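Subject: Re: [makers-list] Who went to the open day at Rimham?

9 June 2020

Hi all,

Delia asked, so I'm answering (at length, sorry, I had a big coffee). Her message first, for anyone who missed it:

> Did anyone make it over to the Zolora open day? I had the kids and couldn't go. I'd love to know if the kitchen demo was worth the drive from Cusetcombe, and whether they let you get close to the arm or keep you behind a rope like they did in March. Also, is parking still terrible?
>
> Delia

Parking is still terrible. I ended up behind the feed store and walked.

The demo was worth it, though! No rope this time. They took us in groups of 16, and you stand along one side of the table with a strip of tape on the floor that you're supposed to stay behind. I had my toes on it the whole time. Aníbal Ospina ran our session and he's very good at it, he talks while he types and never loses the thread, even with a small boy asking him every minute if the robot was going to make lunch.

The job was a tidy-up and cook game with play food. Somebody in the crowd calls out an item and a place for it, Aníbal types it in, and the arm has a go. We got through 18 requests in our slot. It missed 5 of them, mostly the strawberry (I'm calling it a strawberry, my neighbor swore it was a cherry), which kept rolling off when the arm came down on it. The big plate was the easy one. The banana was better than I expected, considering how floppy an open peel looks.

I asked for the orange slice in the colander and it did it on the second try. I may have cheered.

What I liked best was the pause between runs, when everything gets put back and you can get a proper look at how the table is laid out. They had the overhead view up on a big screen for the people at the back, and Aníbal sent me a picture from it when I asked:

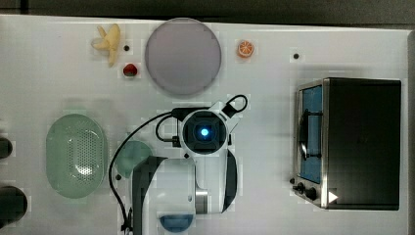

*The kitchen table at Rimham from overhead, toaster oven on the right.*

I asked him about the cable, which loops right out over the side of the arm, and he said they've tried tying it down and it pulls when the arm turns. So it stays like that for now. If anyone on here has dealt with that on their own builds, he'd be glad to hear from you, and I can pass along his address off-list.

They're planning 2 more sessions over in Mosquera, same table, same setup. I'll post the times when I get them. Delia, I've got room in the car if you can find a sitter, and the kids would be fine there too if you'd like to bring them.

Marty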